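How Folding Works: Trousers
Fadcombe Home Skills for Children, Sheet 7

A pair of trousers is two tubes of cloth joined at the top. The open end at the top is the waistband. The place where the tubes meet is called the fork. To fold trousers you need a flat surface larger than the trousers. A made bed is suitable, and a floor will do if it is clean.

Close the button and the zip first. Lay one leg on top of the other, so that the outside seams meet. Hold the waistband still and pull the hems gently until the cloth is straight. The fork sticks out a little at this stage. Tuck it in to make a long rectangle.

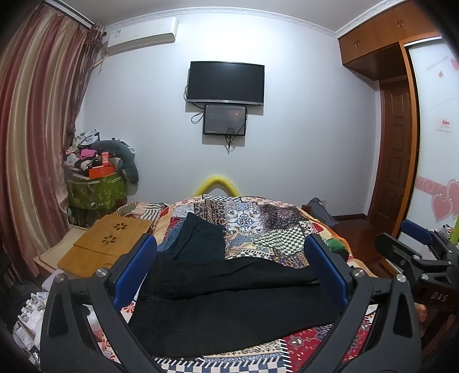 Black trousers on a patchwork quilt, with the waistband at the near end.

Next, bring the hems up to the waistband. The rectangle is now half as long and twice as thick. Fold it once more for a shelf, or twice more for a drawer.

A crease is a line where the threads of the cloth have been bent. Threads pressed under a weight for a long time stay bent. Threads that are smoothed flat before folding have fewer bends in the wrong places. Smooth from the middle outwards with the side of your hand.

Dark cloth is harder to fold neatly because its seams do not show up well. Find them by touch. A seam is a thick ridge, and on most trousers it runs the full length of the leg. Spread the garment out and feel along each side before you start.
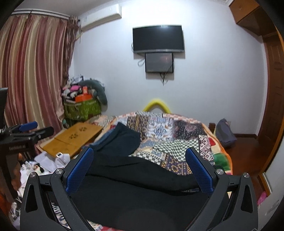 Pester wrote in to say that jeans should be rolled, as the cloth is too stiff to fold a third time and the roll stands up in a drawer by itself. Rolling does work for denim. Start at the hems and keep the roll tight.

Words used on this sheet
Hem: the stitched edge at the bottom of a leg.
Seam: a line of stitching that joins two pieces of cloth.
Denim: a strong cotton cloth, often blue.

Sheet 8 covers jumpers and will be ready in July.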